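Furniture and Finishes, Unit 3: Reading a Wood Surface
Handout to go with Smaranda Ene's afternoon session, Bukbridge workshop

Grab a scrap board and keep it next to you while you read, this unit is so much better with something in your hands!
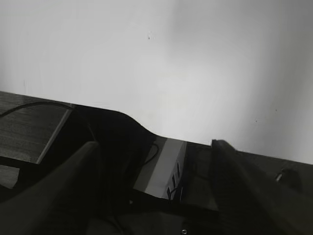

1. Grain first, color later

Beginners nearly always start with color. Oak is tan, walnut is brown, and so on. Then a stain goes on and all that knowledge is gone! Grain survives most stains, so we start there. In the gray picture you can still pick out the streaks on the wood-grain surface with no color to help you, and that is the skill we're after.

Try it on your own board. Turn it until the light comes in low from one side, then follow one streak with a fingertip from end to end. Does it stay parallel to its neighbors? Does it widen? Sketch it in pencil, 10 lines at most.

2. Edges

I love edges (you'll be sick of hearing it by December). Look again at the wooden panel on the left: a lighter, narrow strip runs down its right side and reads as a bevel. A slope like that catches light differently from the flat face, so your eye finds the end of the board right away.

Words to know:
Bevel: a slope that runs all the way from one face to the other.
Chamfer: a slope that takes off only the corner.
Roundover: a curved corner.

In everyday talk people swap the first two all the time, me included.

3. Plain backgrounds

A plain white wall is a wonderful thing to look at wood against. Even a wall like that shades from bright to soft gray, so compare your samples in the same spot each time. Lucian Văduva's group moved theirs halfway through last term and ended up with two different "mediums" on one chart.

For next time

Make a gray scale with 3 steps (light, medium, dark) and match a surface at home to each one. Sand one scrap with 100 grit, along the grain please, and bring it with your sketch. Chaimae Hamdy has spare pencils and sample cards at the front bench.

Reading: Horik packet, page 17.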